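Shared shop gets its kitchen robot moving, in the simulator at least

March 16, 2020

A quick update from the Ristholm workshop, where the Kwok build has reached the part I've been looking forward to all winter. We have a working model of the whole robot! It drives, it reaches, and it runs around a rendered kitchen on the old desktop by the back bench. The real one is still mostly a pile of aluminum and a very nice base plate, but you have to start somewhere.

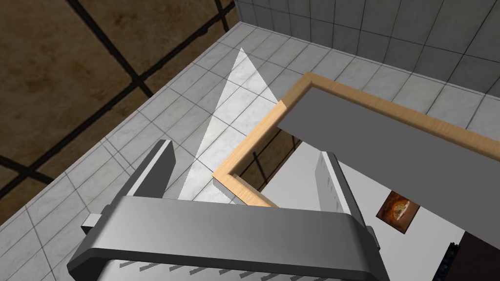

Getting the gripper right ate most of my month. I'd drawn the fingers as simple flat plates with a bevel at the tip, figuring I could print them fast and swap them when they snapped, and then I spent far too many evenings fussing over how wide they should open. I finally settled on a gap I like, and with both fingers spread you can look straight down between them to the tiles and the corner of the wood-framed tray, so lining up on an edge should be much less of a guessing game. The housing is still chunkier than I wanted (sorry, everyone who asked for slim), but the motor has to go someplace.

The kitchen itself came out of the Flarnberg room pack, which one of our members found and which saved us from modeling every cupboard by hand. I picked it because it's cluttered in the way my own kitchen is cluttered. There are counters on both sides, doors to get through, and plenty of stuff to knock over. Our first job for the arm is a plain one: drive up to a door, reach for the handle and pull. We've given ourselves 72 practice runs before anybody is allowed to change the code again, a rule I proposed and already regret.
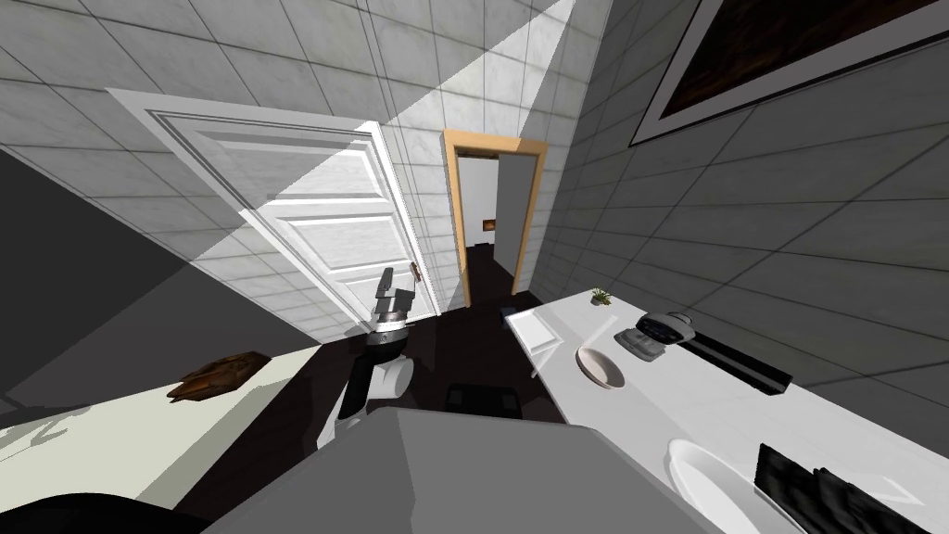
Two things still bug me. The elbow likes to swing wide when the base turns, and the planner, which we're calling Ullance, takes its sweet time deciding what to do about it. I've been through nine versions of the joint limits so far and I'm pretty sure there's a tenth coming. If you're good with this sort of thing, please come by and argue with me!

Next up is cutting the real arm brackets. We have enough stock for two sets, so one bad cut won't sink us, and the printer is booked for fingers through the end of March. Bring safety glasses if you plan to help with the cutting, and bring your own coffee mug too, as the shelf is bare again.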